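Minutes of the house meeting, Rolham residence, second floor
27/08/2022

Present: residents of the second floor. The meeting was opened after dinner and took 60 minutes.

**1. Last minutes**

The minutes were read and accepted. One correction: the drying rack belongs to the Petovon side, it is not shared.

**2. Laundry and folding**

It was discussed that clean laundry stays too long in the common baskets. Several residents explained that they have no table and must fold on the bed. The meeting agreed that this is fine, in the room with the map on the wall also, if the door is kept closed and the bedding is not left on the floor.
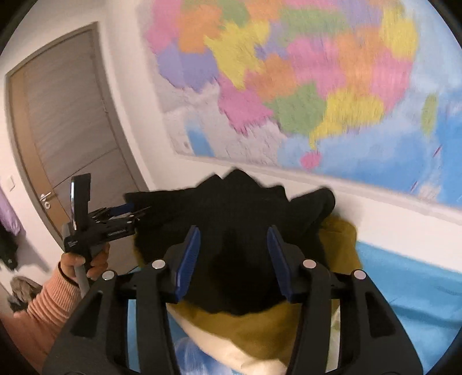 Dark clothes should be folded separately from the colored ones, as there were again complaints about black lint on the light sheets. Large pieces are to be folded by two persons where possible. It was asked if bed sheets can be returned without folding. Decision: no, they must be folded before they go in the closet.

**3. Donation bags**

Clothes which are not wanted will go to Zarnar. The limit is 2 bags for each room. A resident proposed to keep some 20 hangers for the guests and this was accepted.

**4. Closet in the hallway**

The offer from Oosthuizen for new shelves was not yet received. The item is moved to the next meeting.

**5. Other matters**

The iron has a damaged cable and must not be used. The window in the laundry room should be closed at night.

Next meeting: to be announced on the board.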